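Irkulik arm, shared workshop build
Posted by Loan Sầm, 28 Oct 2019

Build gallery for the Irkulik, the white arm Nhàn Từ and I have been putting together on our bench at the Bevbridge workshop. Mechanical work finished in June and everything since has been gripper tuning and grasp scripts. The test surface is the top of a grey drawer cabinet, with clear panels along the back. Parts lists and wiring are on the Weltetley page and are not repeated here. Controller firmware is build 2384 throughout.

Small woven basket, held just above the cabinet top. Wicker gives under load, so the force limit for this item has its own line in the config file.
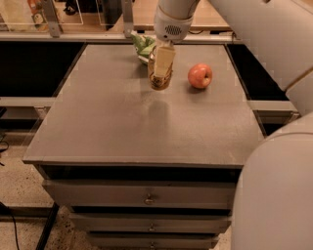
How is the grip force limited?
By motor current. The driver reports a raw value, the controller compares it with a threshold (700 for soft items, 1596 for rigid ones), and closing stops when the threshold is reached.

The thresholds are raw counts and have not been converted to newtons. Nhàn has a load cell on order for that. Finger pads are cast in one piece and pressed on without glue - they are a wear part.

Sandwich item under the gripper, apple to the right. The approach is straight down from above, fingers reaching down onto it, with the wrist angle fixed in the script.

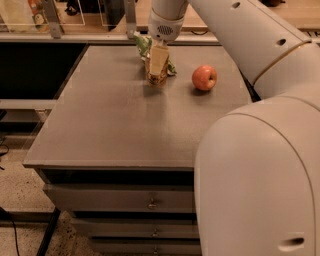
Does the arm need recalibrating after the cabinet is moved?
Only the table frame does. Touch off three corners of the top with the calibration pin, save, and the stored grasps shift with it. Joint zeros are kept separately and stay as they are.

We keep the table frame in a plain text file called Châu, after the script that writes it. Encoder position 3597 is the parked position for the wrist joint and should be checked by eye before any run.

Glass jar with a metal lid, near the right edge of the top. Snack bag and apple further back.

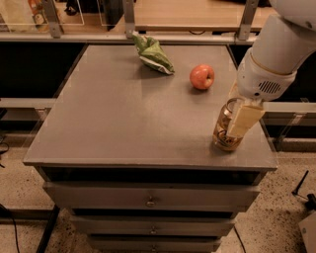

Rigid items use the higher threshold and a slower close, set per item in the same config file. Still to do: a stiffer cable clip at the elbow, a second set of pads in a harder grade, and a proper stop for the base joint, which at present relies on the software limit alone. Nhàn is drawing the stop. The clip is printed but not fitted.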